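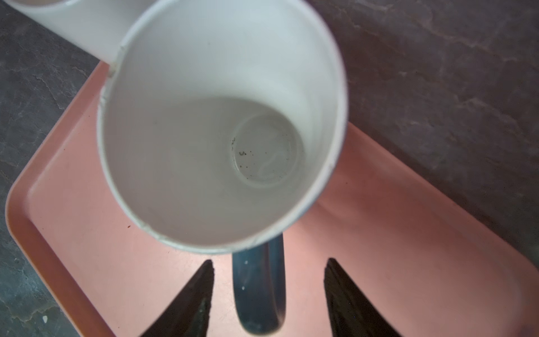
This post concerns the shared mugs and coasters at the Nodcombe office, which I have had the duty of maintaining since March. I undertook a full review of them on Monday and wish to set down the results, partly for my own records and partly for colleagues who read this blog and have asked when the old mugs will be retired.

The mugs have come to us by many routes. A small number were purchased from Jemo when the office opened. Others were left behind by departing staff, and a good many arrived as gifts from suppliers. No two people agree on which of them are worth keeping. I have therefore adopted a simple standard. A mug with a chip on the rim is withdrawn from drinking use, regardless of age or sentiment. A mug with a worn handle or a scuffed exterior may remain in service. A mug with dried residue in the bottom is returned to the sink and judged after washing.

The last category was larger than I would have liked. Coffee grounds settle in the base and, if left over a weekend, require soaking. My practice is to fill the mug with hot water and a spoonful of baking soda, leave it for two hours, and wipe it out with a soft cloth. I do not recommend scouring pads on glazed surfaces. Prella sells a bottle brush that reaches the corners of the taller mugs, and I have used mine since the spring without complaint.

Chipped mugs need not be discarded. They serve well for pens, paper clips and teaspoons, provided that they are kept on a different shelf from the drinking mugs. I proposed this arrangement in an earlier post, and it drew more correspondence than anything else I have published.
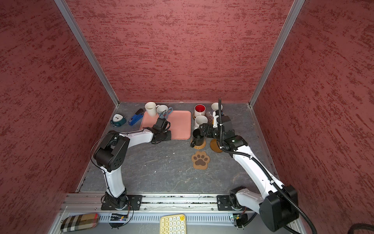
Zawadi Nyaga wrote that the separate shelf would fail within a week, and that a chipped mug should be marked on the base with paint or else taken out of the building altogether. In her experience any mug within reach will be drunk from on a busy morning. She also asked that the plain mugs be kept for visitors, who are reluctant to choose a decorated one in case it belongs to somebody.

I have accepted both points. Marked mugs now carry a dot of enamel paint on the underside, and the visitors' mugs have been moved to the front of the cupboard.

The question of storage took longer to settle. Our cupboard shelves are narrow, and stacking mugs inside one another is the surest way to damage a rim. I considered hooks, which I rejected on account of the heavier handles.

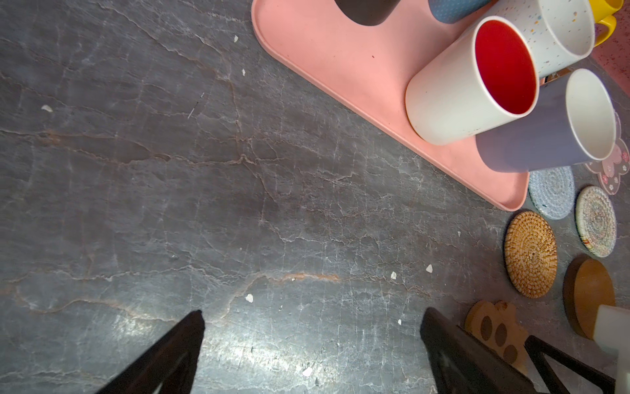

Trays are the arrangement I have settled upon. A tray can be lifted out whole when the shelf is wiped, and it limits the number of mugs that any one group can accumulate. The salmon-pink tray has a raised rim, which I regard as essential when cups are carried from room to room. It also holds the cup with the bright red interior, a color I find cheerful but unhelpful, as it makes tea very difficult to judge by eye. I have asked that new purchases be white or pale inside. Rantala offers a plain range that would suit us, and the matter will be raised when the next household order is prepared.

Coasters present a separate difficulty. They are seldom returned to the place from which they were taken, and they differ so much in material that no single method of cleaning will serve. I have divided them by type. Wooden coasters are wiped with a barely damp cloth, dried at once and given a little mineral oil when the surface looks dull. Cork is treated in the same way, without the oil.

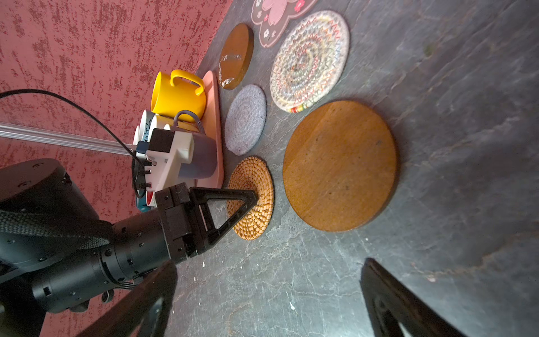
Woven and knitted coasters need more patience. Rattan should be brushed dry along the direction of the weave, and any crumbs worked out with a soft toothbrush. Knitted coasters may be washed by hand in cool water, pressed between two towels and dried flat. Stitched ones with several colors should be tested at the edge first, as some dyes run. I do not put any of them on a radiator, having lost a good one in that manner last winter.

A coaster that no longer lies flat should be replaced. A coaster that is merely faded may stay.

The tray for the upper shelf is still to be purchased, and I would be glad to hear from any reader who knows of one shallow enough to clear the cupboard door.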